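Bildergalerie: Emailbecher, Ständer und Kieferntisch

Veröffentlicht am 14. Juli 2023

Auf dieser Seite geht es um Geschirr und Holz aus der kleinen Küche im Haus Burkari. Die meisten Stücke sind gebraucht gekauft, einige kamen aus dem Lagerverkauf von Delacroix, der im März geräumt wurde. Neu angeschafft wurden nur die Öle und Reinigungsmittel. Zu jedem Eintrag gehören ein oder zwei Sätze zum Gegenstand, dazu Hinweise zu Pflege und Lagerung, soweit sie sich bei uns bewährt haben.

Die Küche wird von den Mietern im Erdgeschoss gemeinsam benutzt. Die Becher stehen also nicht in einer Vitrine. Wer einen braucht, nimmt ihn, spült ihn von Hand und hängt ihn zurück. Bei Emaille ist die Spülmaschine zwar kein Unglück, die Ränder leiden aber auf Dauer.

Blauer Becher auf dem Kieferntisch

Ein kleiner Becher in blassem Blaugrau, innen weiß, mit dunklem Rand und einem Henkel. Diese Ausführung haben wir am längsten. Sie ist leicht, stapelt sich schlecht und wird deshalb lieber gehängt oder einzeln gestellt.

Links vom Becher der Ständer: ein runder, dunkelgrüner Fuß, in der Mitte ein dünner Rundstab aus Holz. Die Tischplatte ist aus heller Kiefer, die Maserung und die kleinen dunklen Äste sind gut zu erkennen.
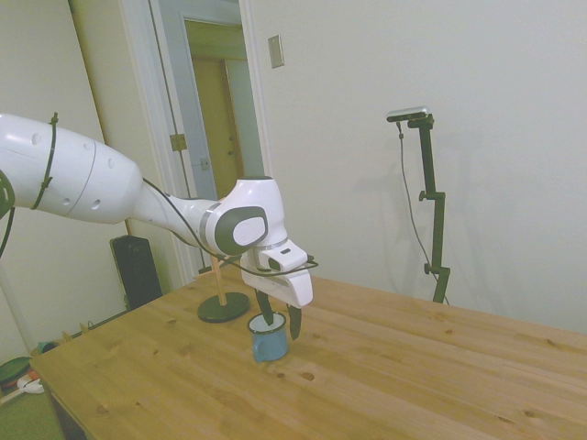 Zum Becher

Unsere Emailbecher dieser Größe wiegen leer 79 Gramm. Für Tee reicht das Volumen gut aus, für Milchkaffee ist es knapp. Emaille leitet die Wärme schnell weiter, der Rand wird bei heißen Getränken unangenehm. Wir lassen sie zwei Minuten stehen.

Teeränder gehen mit einem Teelöffel Natron und warmem Wasser weg. Einwirken lassen, mit einem weichen Schwamm auswischen, nachspülen. Stahlwolle und Scheuerpulver bitte nicht verwenden, die Oberfläche wird davon stumpf und nimmt danach noch schneller Farbe an. Das Mittel von Vastix, das unter der Spüle steht, ist für den Herd gedacht.

Abplatzer am äußeren Rand sind unbedenklich, solange die Stelle trocken gehalten wird. Ist die Emaille innen beschädigt, kommt der Becher aus dem Gebrauch. Zwei solche Stücke stehen inzwischen als Stiftebecher im Flur.

Zum Ständer

Der Aufbau ist einfach: Fuß, Bohrung, Stab. Der Stab ist nur gesteckt und lässt sich zum Reinigen herausziehen. Wenn er im Winter locker sitzt, hilft ein Streifen Papier in der Bohrung. Festleimen wollten wir ihn bisher nicht.

Den Fuß feucht abwischen und gleich trocknen. Wasser, das darunter stehen bleibt, hinterlässt auf Kiefer einen dunklen Ring. Von diesen Ringen hatten wir mehrere, bevor die Platte neu geölt wurde.

Zum Tisch

Die Bretter für den Tisch stammen aus einem Restposten der Tischlerei Estik und haben 46 Euro gekostet, den Zuschnitt nicht mitgerechnet. Kiefer ist weich. Dellen vom Absetzen schwerer Töpfe lassen sich nicht vermeiden, die kleineren gehen mit einem feuchten Tuch und dem Bügeleisen wieder heraus. Danach muss die Stelle trocknen, leicht geschliffen und nachgeölt werden.

Geschliffen wird bei uns mit 180er und 240er Papier, immer in Faserrichtung. Das Öl dünn auftragen, nach einer Viertelstunde den Überstand abnehmen, über Nacht stehen lassen. Einmal im Jahr genügt, an der vorderen Kante öfter. Benutzte Öllappen ausgebreitet im Freien trocknen und nicht zusammengeknüllt in den Müll geben.

Rund um die Äste tritt manchmal noch Harz aus. Kleine Tropfen aushärten lassen und mit einem Spachtel abheben, den Rest mit etwas Spiritus abreiben.

Aufbewahrung

Becher, die gerade nicht gebraucht werden, liegen mit der Öffnung nach unten auf einem Geschirrtuch im Regal. Ineinander gestellt verkanten sie sich, und beim Lösen springt leicht etwas vom Rand ab. Die Ersatzstäbe für den Ständer liegen in der Schublade links neben dem Herd, Schleifpapier und Öl im Schrank darunter.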